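2 min read

Hi again from the Sostari side of the building! Last time I promised an update on how the example gathering is going, and then I got sucked into relabeling half of April, so you're getting it now, on Jul 4, 2025, while everybody sensible is out buying charcoal.

The number first, because people keep stopping me in the hallway about it. We have 1,950 usable examples in the set. Usable means a full run from start to finish with both views saved and a label that a second person agreed with. There's a bigger pile of runs that didn't make it (late starts, a view that dropped out, me forgetting to hit save, sorry) and those are sitting in their own folder on Plelell in case we want them later.

We've been on groceries and small household stuff for a while now, mostly pick it up, move it, put it down. It sounds dull and some afternoons it is, but I've gotten weirdly attached to it. You start noticing how many ways there are to take hold of one piece of fruit! The first batch we trained on was way too tidy, with everything set down in the same place and at the same angle, and Gunn (our learning model, for the new folks) did great until we slid things over by the width of a hand. Then it reached for where the food used to be. So these days we shuffle the start positions between runs, and we let the slow, fumbly grabs stay in as long as the item ends up where it should.

Our target for the next round is 360 more runs, in blocks of 20 with a break after each block. Please take the break. I can spot a tired operator in the data from a mile away, the approach gets short and jabby and the hand closes too soon, and then somebody has to go through and pull those runs out. That somebody is me.

A couple of housekeeping things. Write the label right after the run, while you still remember it. Use the plain words on the list, so "corn" and not "corn on the cob" or "veggie", which I have seen all of. And if you change the layout on the desk, put it in the Stosetix log before you start, even if it's a tiny change. I spent most of a morning hunting down one basket position that wasn't written anywhere.

I still owe you the chart of which items Gunn misses most. It's half done and it's ugly, but you'll get it in the next issue, along with the new sign-up sheet. If you want to try operating, reply to this and I'll find you a slot. You don't need any experience, just some patience and comfy shoes.
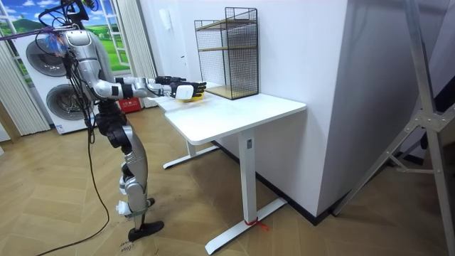
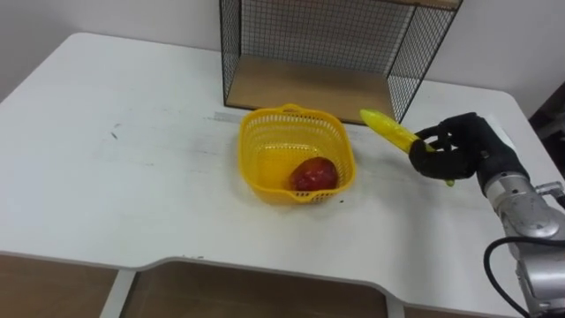
Grocery runs at the white desk, from across the room and then up close with the corn.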